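Project news: recording by hand at Stekombridge

15 April 2022

The Manninen project has moved on to its second block of recordings, and Emiliano Nieto has asked for a note in the newsletter so that people in the other buildings know what the downstairs room at Stekombridge is being used for until the end of May.

Members will remember that the first block was done by steering the arm from a desk. It gave us 200 usable examples, but it was slow work. Most people needed a full morning before they could pick up a part without knocking it over, and a long day of steering left everyone with sore wrists and not much to show for it. The arm also had to be booked, and the Liresberg group had it for much of the winter.

For the second block we have put the arm away and are using gripper tools held in the hand. The person recording squeezes the handle, the fingers close, and the camera on the tool records what the fingers are doing. The arm will later be fitted with the same kind of fingers and the same view, so what the learning system sees in training should be close to what it sees when it is working by itself. That is the plan, at least. Flatonari, who looked at our proposal last year, thought the difference between a human wrist and the arm's wrist would give us trouble on the tighter turns. We will find out when the first trained version is tried.

The target is 488 examples, split between picking up, standing upright, handing over from one tool to another, and putting down in a marked place. Each one starts with the fingers open and clear of the table and ends the same way. If you stop halfway to fix your grip, carry on and finish. Teodoro Palacios goes through the recordings each evening and would sooner have a clumsy example that is complete than a tidy one with the end missing. Clumsy ones are marked as such and kept. A system that has only been shown perfect grasps has no idea what to do after a poor one.

The parts are plain shapes for now. Rods came first, as they show up a bad grip very quickly: if the fingers close off centre the rod tips to one side and the rest of the example is spent correcting it.

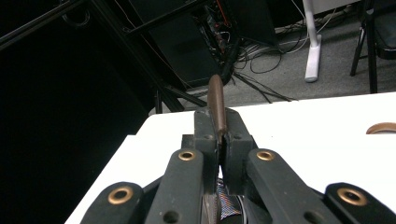
A brown rod held upright between the fingers of the hand-held gripper, over the white table at Stekombridge.

A few things have been learned already. The white table top is good for finding parts against but it throws back a lot of light, and in some of the early recordings the edges of pale objects were lost. Teodoro has been turning the lamps down in the afternoon and the later recordings are better. We have also stopped placing the parts in the same spot each time. During the first 100 examples people tended to put the part back where they had found it, and the system would have learned the spot and not the part. There is now a printed sheet of starting positions by the door. Please work down it in order and tick each line as you go, even if the position looks awkward to reach.

Speed is the other point. Newcomers tend to move very carefully when they know they are being recorded, and then speed up a good deal after the tea break. Both are of some use, but a steady ordinary pace is what we want. Work as you would if you were clearing your own bench.

We need more hands, in the literal sense. At present nearly all the recordings come from 2 people, both right-handed and both tall, and this shows in the angle of approach. Left-handed colleagues would be especially welcome. No experience is needed and the tool takes ten minutes to get used to. A session lasts an hour, with a break in the middle, and the camera points at the table, so you are unlikely to appear in anything apart from your fingers.

To put your name down, speak to Emiliano or write it on the list outside the downstairs room. Please leave the cables on the floor as you find them and step round them. If a tool stops recording, leave it switched on and fetch Teodoro, as turning it off loses the last example.

The arm returns from Liresberg in May and the first trials with it will be reported in the next issue.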